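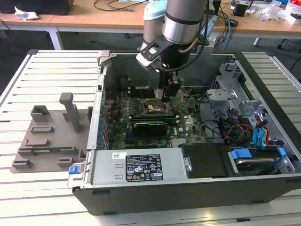

Figure 3. Open desktop tower lying on its side, with the power supply unit at the front of the case and blue latches at several points.

3.2 Access to parts in the opened case

The 86 desktop computers in our sample came from the Botadus collection point, where they were registered by Pirjo Nurmi in December. Each case was placed on its side on a slotted table and opened by taking off the side panel. We chose this position because most of the parts can then be reached from one direction, and the person who removes them does not need to turn the case again.

In the type shown in Figure 3, blue plastic marks some of the places where a hand should go, for example at the hard drive bay. Participants without repair experience found these places quickly. The power supply was more difficult for them. It takes much of the lower edge of the case, and several participants first looked for screws on the side with the regulatory label. Afaf Sayegh noted the same mistake in the pilot study at Skoltetti, with other case types.

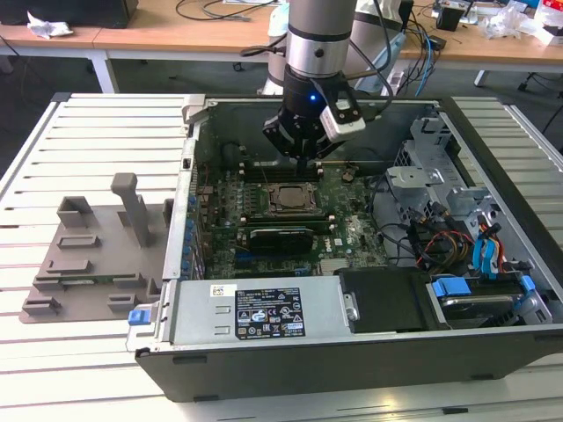 Figure 4. Memory slots, processor area without cooler, and the drive cage with its cables.

The order of removal was left free. Almost 45 percent of the participants began with the drive, although the instruction sheet named the memory first. We think the cables explain a part of this. Around the drive cage (Figure 4) the colored power wires and the light blue SATA cables lie close together, and participants said that they wanted to "clear the way" before touching the board. When the cooler is off and the memory slots are empty, as in Figure 4, the board looks simpler, but the graphics card still covers a part of it.

Cables were pulled by the wire and not by the plug in 8 cases. We recorded these as handling errors – also when no damage was found afterwards. The coding was done by Saeed Ebrahimi and checked by Mitra Heydari. Cases of disagreement were discussed until both coders accepted one code, and the times for each part are given in Section 4.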